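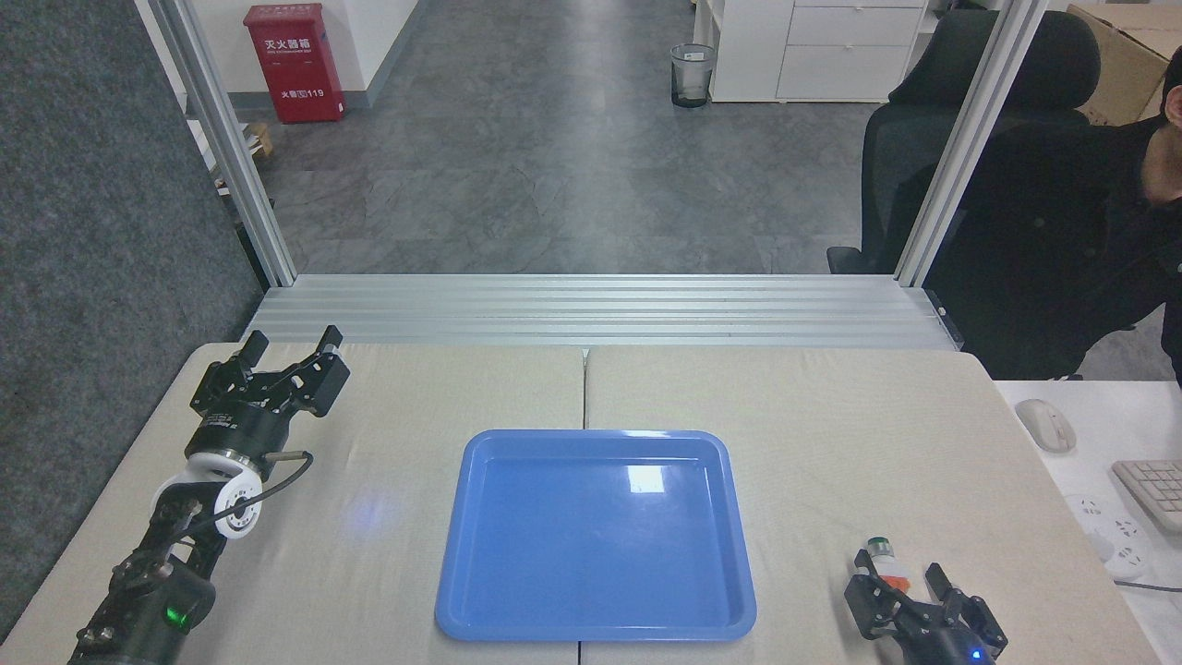 Blue tray on the work table.

How to Check a Used Car Before You Agree to Buy

Guidance for members of the Sonthorpe Motorists' Association
Prepared by Malcolm Garside and Sandra Bainbridge. Last reviewed Wed 22 July

This page sets out the checks that members are advised to carry out when viewing a used car offered by a private seller or a small dealer. It applies to petrol and diesel cars. Members considering an electric or hybrid vehicle should also read the separate guidance on battery condition.

Before the visit

Ask the seller for the registration number, the recorded mileage and the date of the last service. Use the registration number to look up the car's MOT history, and note any advisory items that appear more than once. A fault listed year after year has probably not been put right.

Arrange to view the car in daylight, at the address shown on the registration document. Ask that the engine is not started before you arrive. Take a torch, a tyre tread gauge, a sheet of clean white paper and an old coat or mat to kneel on.

Step 1. Check the documents

Compare the vehicle identification number on the registration document with the number on the car. It is normally found at the base of the windscreen and again on the bodywork. If the numbers differ, or if either has been tampered with, do not continue with the purchase.

Read the service record in order. Look for the mileage rising steadily from one entry to the next. Where a garage stamp is unclear, telephone the garage and ask whether the work was done there.

Step 2. Inspect the bodywork

Stand at each corner of the car in turn and look along its side. Ripples, uneven gaps between the doors and changes in the shade of the paint may all point to an earlier repair. Open the boot, lift the carpet and feel for damp around the spare wheel.

Check the sills and wheel arches for rust. Small surface marks are common on an older car. Soft or flaking metal is a more serious matter, and a garage should be asked to give a price for the repair before any offer is made.
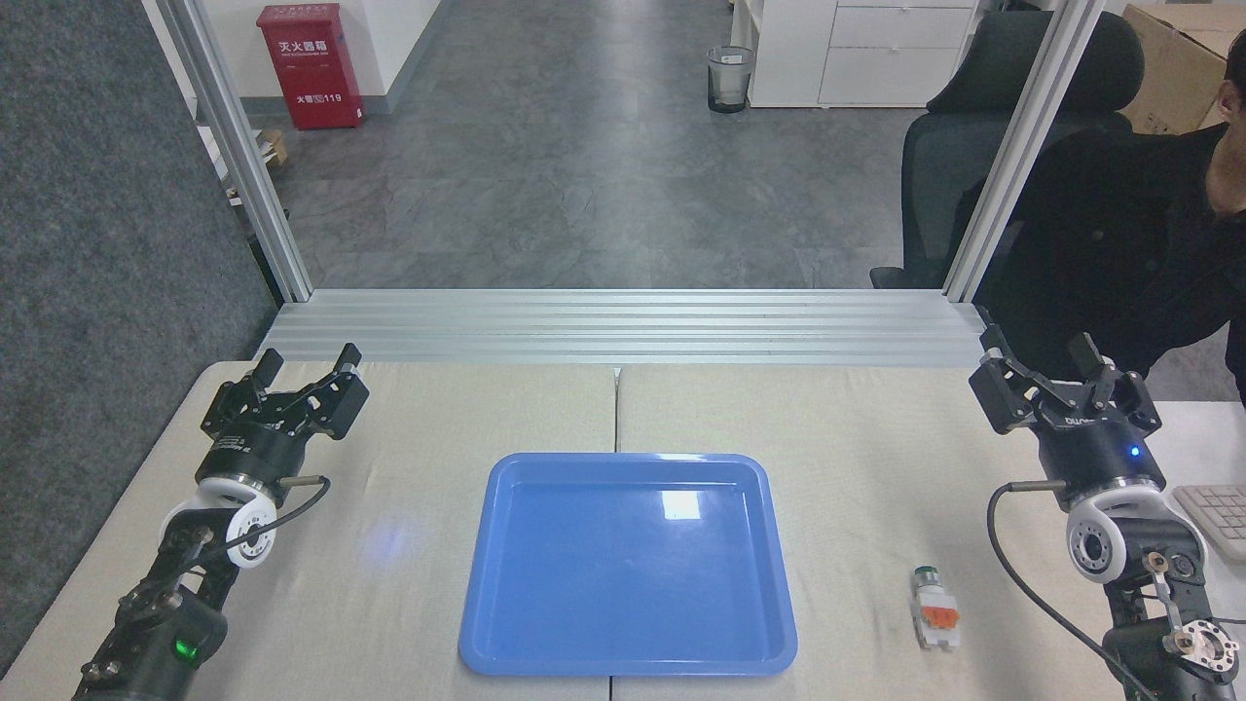

Tyres should be examined across their full width. Wear on one edge only may mean that the wheels are out of line or that a suspension part is worn. Measure the tread in several places on each tyre and look at the sidewalls for cuts and bulges.

Step 3. Look under the bonnet

With the engine cold and switched off, remove the dipstick, wipe it and check the oil level. Touch the dipstick to the white paper. Grey or milky oil may indicate that coolant has entered the engine. Check the coolant level through the side of the expansion tank. Do not remove the cap from a hot engine.

Ask when the timing belt was last changed, if the car has one, and ask to see the invoice. The correct interval is given in the owner's handbook.

Step 4. Drive the car

Confirm that you are insured before driving. Allow 30 minutes and include a stretch of faster road as well as town streets. Start the engine yourself and see that the warning lights come on and then go out.

Brake firmly at low speed when it is safe to do so. The car should stop in a straight line. Turn the steering fully in each direction in an empty car park and listen for knocking. Try the heater, the air conditioning, the windows and every seat belt.

Step 5. Agree the sale

Do not pay a deposit until a finance check has been completed. A written receipt should show the names of both parties, the registration number, the mileage, the price and the date.

Members may book an independent inspection through the Association for £49. Requests should be sent to Amber Lockwood at the Sonthorpe office, giving the seller's address and at least two suitable times.
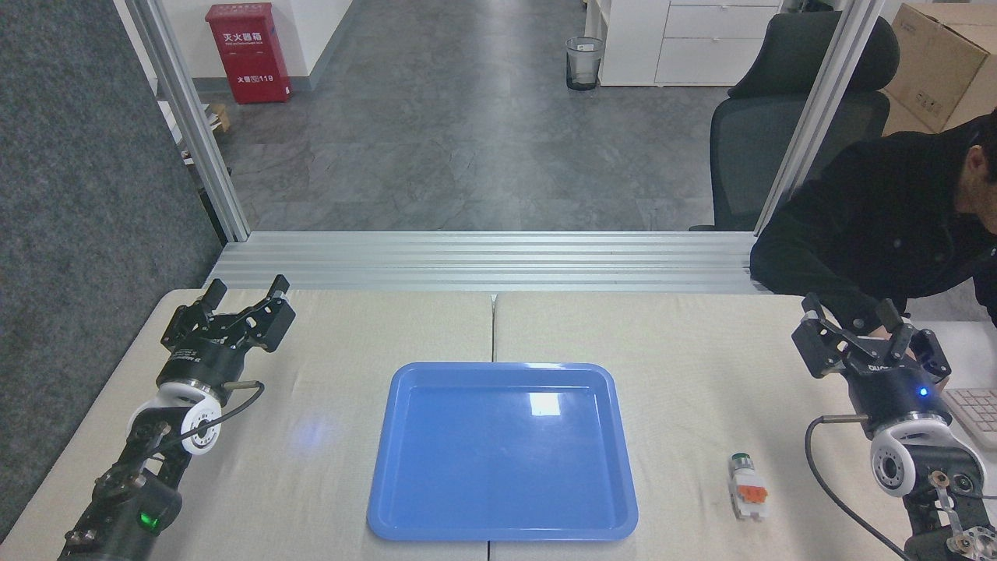
The tray and grippers at the table.

Printed copies of the checklist are available from the office on request.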